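과일 바구니 한 철 모음

여름이 오면 저는 과일 가게 앞을 그냥 못 지나갑니다. 파란 망고가 나왔나, 용과 색은 얼마나 올랐나 꼭 한 번은 들여다보고, 결국 봉지 하나를 들고 나오게 되더라고요. 이 갤러리는 그렇게 모인 과일과 바구니, 그리고 저울 이야기입니다. 사는 얘기가 반, 과일 자랑이 반이니 차 한 잔 놓고 편하게 봐 주세요!

작년 12월에 처음 올렸던 겨울 모음은 귤과 단감뿐이라 온통 주황색이었어요. 그때 Najwa Hamdan 님이 "색이 좀 싸우는 바구니도 보고 싶다"고 댓글을 남겨 주셨는데, 그 말이 반년 내내 머릿속에 있었습니다. 색이 싸우는 바구니라니, 얼마나 좋은 말인가요. 그래서 이번 여름 주제는 고민할 것도 없이 열대 과일로 정했습니다.

바구니 이야기부터 할게요. 저는 엮은 바구니를 정말 좋아합니다. 도자기 그릇에 담은 과일도 예쁘지만, 둥글게 엮은 바구니에는 과일이 툭 기대어 앉는 맛이 있거든요. 바닥이 살짝 울퉁불퉁해서 둥근 과일도 쉽게 굴러다니지 않고, 틈으로 바람이 통하니 밑면이 눅눅해질 걱정도 덜합니다. 색은 너무 진하지 않은 황갈색 쪽이 제일 만만해요. 초록을 담아도 분홍을 담아도 다 받아 줍니다.
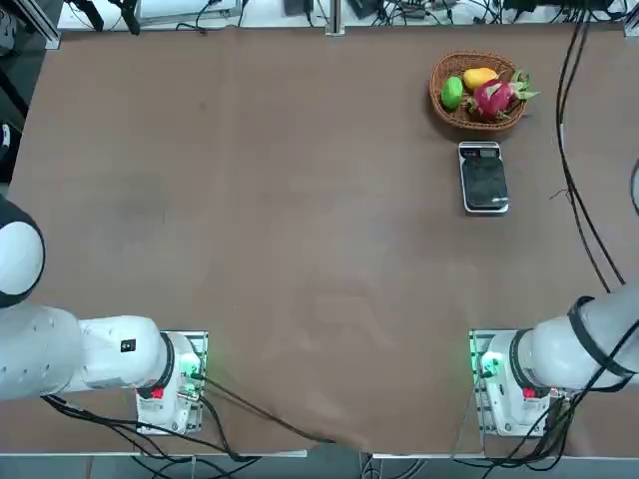

담는 순서에도 나름의 재미가 있습니다. 저는 제일 요란하게 생긴 과일부터 자리를 잡아 줘요. 용과가 있는 날은 무조건 용과가 먼저입니다. 비늘처럼 뻗은 잎이 바구니 테두리 밖으로 삐죽 나와도 안으로 밀어 넣지 마세요. 저는 그 초록 끝이 밖으로 나와 있을 때가 제일 신나 보여서 좋습니다. 자홍빛 껍질이 절반쯤 차지하고 나면 나머지 자리는 노란 것과 초록 것이 사이좋게 나눠 가지면 돼요.

노란 망고는 뒤쪽에 세우듯이 기대 놓으면 앞에서 볼 때 색이 한 겹 더 생깁니다. 초록색은 작은 걸로 하나만 있어도 충분하고요. 라임이든 덜 익은 작은 망고든 상관없어요. 분홍과 노랑만 있으면 좀 달기만 한 느낌인데, 쨍한 초록이 들어가는 순간 바구니가 확 깨어납니다. 이 조합을 찾고 나서 혼자 박수를 쳤어요.

이제 저울 이야기. 저희 집에서는 과일 바구니 옆자리가 늘 저울 자리입니다. 과일은 눈으로 보는 크기와 손에 드는 무게가 참 달라서, 하나씩 올려 보는 게 버릇이 됐어요. 지난번에 잰 작은 망고 하나는 195그램이었는데, 그보다 훨씬 커 보이던 녀석이 생각보다 가벼워서 한참 웃었습니다. 네모나고 납작한 전자저울이면 뭐든 좋아요. 바구니째 올릴 때는 빈 바구니를 먼저 올리고 영점을 맞추는 것, 이것만 기억하시면 됩니다.

이 버릇은 Genji Higuchi 님한테 옮았습니다. 파르카무라 시장에서 말린 과일을 만드시는 분인데, 생과일 1000그램을 기준으로 모든 걸 기록하세요. 껍질 무게, 씨 무게, 말린 뒤의 무게까지 수첩에 빼곡합니다. 처음엔 뭘 그렇게까지 하나 싶었는데 수첩을 구경하고 나니 너무 재미있어서 집에 오는 길에 저도 공책을 샀어요. 지금 제 공책은 13쪽까지 찼고, 망고가 압도적으로 많습니다.

보관은 이렇게 합니다. 덜 익은 망고는 바구니에 그대로 두고 꼭지 쪽에서 단내가 올라오기를 기다립니다. 손끝으로 살짝 눌렀을 때 말랑하게 들어가면 그날 저녁이 먹는 날이에요. 용과는 잎이 마르기 시작하면 얼른 냉장고로 옮기고, 먹기 2시간 전쯤부터는 손대지 않고 차게 둡니다. 반으로 갈라서 숟가락으로 퍼 먹으면 설거지도 거의 없지요. 라임은 껍질이 얇고 매끈한 걸 고르면 즙이 잘 나옵니다. 짜고 남은 껍질은 물병에 넣어 두세요.

용과 맛이 심심하다는 분들도 많은데, 라임즙을 몇 방울 뿌리고 소금을 아주 조금만 얹어 보세요. 저는 이걸 만수르 골목 과일 가게 아주머니께 배웠습니다. 먹자마자 하나 더 사러 다시 나갔어요! 망고까지 깍둑 썰어 같이 섞으면 손님상에 내도 될 만큼 화려하고, 남은 건 얼려 두었다가 요구르트와 갈면 아침이 즐거워집니다.

다음 모음은 복숭아와 자두로 꾸며 볼 생각입니다. 바구니는 같은 것을 쓸지, 조금 더 깊은 것으로 바꿀지 아직 고민 중이에요. 복숭아는 서로 눌리면 금방 멍이 드니까 얕은 쪽이 나을 것 같기도 하고요. 좋은 바구니를 알고 계시면 댓글로 알려 주세요. 색이 싸우는 조합 제보도 언제나 환영합니다.

2025년 7월 4일 올림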